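Cirinen hand gripper: an afternoon trying it at the Prokgate open day

I've been after a hand-held gripper for our little workshop club since spring, so when Prokgate put up a notice saying their July open day would have the Cirinen out for people to try, I booked a Saturday slot and dragged Maxine Whitelaw along with me. She does the buying for the club and is much harder to please than I am, so you're getting a bit of both of us in this review.

What you get for your money

The Cirinen is a two-finger gripper you hold yourself. You squeeze, the fingers close, and whatever you do with it can be recorded and used later to teach an arm the same job. The price on the day was £665 with a case and a spare set of pads. That's a fair chunk of our yearly budget, so I wanted a proper go and not just a wave from behind a rope.

And fair play to Prokgate, we got one! Each booking had 30 minutes at a table with the tool and a handful of household bits to practise on, and the chap looking after us mostly left us to it. There was coffee too, though you had to go back down two flights of stairs for it.

How it feels in the hand

Lighter than I thought it would be, and the balance is good until you tip it forward, when the front end starts to drag on your wrist. Maxine has smaller hands than me and found the trigger a stretch. She got used to it, but she was shaking her fingers out by the end of her turn and I think a club with younger members would want to try before paying.

The squeeze itself is lovely. It's smooth all the way through, with no notchy bit in the middle like the old Ragnarsson I used on a course a couple of years back (that thing closed like a stapler).

The fingers and pads

The fingers are plain matte black blocks with a sloping top face, and each has a thick rubbery pad on the side that does the gripping. I like how simple they are. The left one has a couple of small round holes in its top face, and my first thought was that you could bolt all sorts of home-made bits on there. I asked, and was told the makers would rather you didn't until the warranty is up. Boo.

I did have a good nose at the pads, as they're what you'll be paying for again and again. Along the seam at the top of the left one the edge looked slightly ragged, with a thin lighter line showing. I'd want to know how many hours a pair lasts, and I couldn't get a straight answer on that. A replacement set is £30 and comes from Plukis, who handle all the spares.
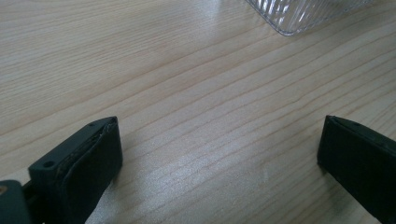

Picking things up

We started with easy stuff - a sponge, a wooden spoon, a tin of beans - and both of us had the knack within a few goes. Clear things were harder, and the trouble is in your own eyes more than in the tool. On a pale, shiny tabletop with daylight coming off it, a see-through tub more or less melts into the wood. I kept closing too early. Ribbed sides help, as they catch the light and give you something to aim for, so if you're picking your own practice bits I'd go for those over smooth ones.

Maxine was better at this than me and would like that noted.

Flat things I never really cracked. A bank card beat me five times running and I handed it over in a sulk. She slid it to the edge of the table and pinched it from there, so there's your trick.

The niggles

The case is too tight and you have to put the gripper in at an angle to get the lid down. The instruction leaflet is printed in tiny grey type. And the software demo at the next table kept stalling, so I can't tell you much about that side of things, which is a shame as it's half of what you're buying.

Would I have one?

I'd give it four out of 5. Maxine says three and a half until someone tells her about the pads. We've put our names down for a week's loan in the autumn, and I'll add a bit to this page once the club has had its hands on it.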